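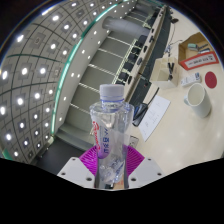
"Put it down like you mean it": an afternoon with the Drirnstead people

Tuesday, July 31, 2018

Quick write-up this, I have a train. Eugeniusz Grabowska runs the hand teaching side of Drirnstead, a project that wants robot arms to tidy up after meetings. Cups, bottles, pens. The boring stuff. He talks fast and so my notes are a mess.

First question, why do it by hand at all? Drirnstead started out with remote control. Someone sat at a desk with two sticks and drove the arm. "It was awful. You want to pick up a bottle, a child can do that, and you are sweating after 2 minutes." He pulls a face. "You can't feel anything through a stick. So you go slow, and then the robot learns to be slow as well."

Now they skip the arm for most of the teaching. A person holds the gripper, does the job, and the camera on it keeps a record of how the hand moved. The arm gets the lesson later, back at the workshop in Kunton.
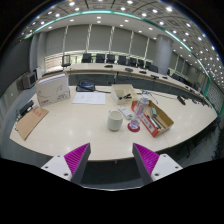 What makes a good demonstration? He thinks for a bit. Coming in at a sensible height, he says, and not changing your mind half way. "If you wobble, the robot thinks the wobble is part of the job. I had one helper who always went left a little before closing. Very small. For a week the arm did it too."

Does he throw those away? Some. Not all. "You need a few where it goes a bit wrong and you put it right. Otherwise the first time it misses, it has no idea what to do." The current set is 3152 demonstrations, and he reckons up to 800 of those will go before the next round of training. Wrong grip, hand over the lens, somebody talking to a collegue and forgetting what they were doing.

Clear plastic comes up a lot. He has a thing about bottles. "A mug is a mug. A bottle, you look at it and you see the room behind it. And when it is nearly empty it goes soft, so you squeeze and the shape is gone." His rule for new people is to close slowly and stop as soon as it holds.
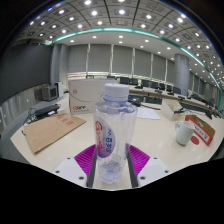
Photo: Drirnstead project

They also try to use real rooms, with things left on the table. The early lessons, back in May, were all done on a bare bench and the arm was lost as soon as there was a cable or a bit of paper about. "Purnadance told us this, they had the same trouble. We did not listen." Purnadance being the other lot, who work on folding clothes. They swap notes.

And remote control, is that finished? No. They keep it for corrections. When the arm gets stuck somebody takes over, gets it out of trouble, hands back. Wong, the firm that makes their control sticks, is sending a new pair with some push-back in the handles. He is hopeful, not very.

How long can one person go on? 40 minutes, then swap. "After that the wrist is tired and you start to throw things down. Put it down like you mean it, I say. The robot will copy that as well."

I had more on the training side but cant read my own writing. Will add it if he sends the notes over.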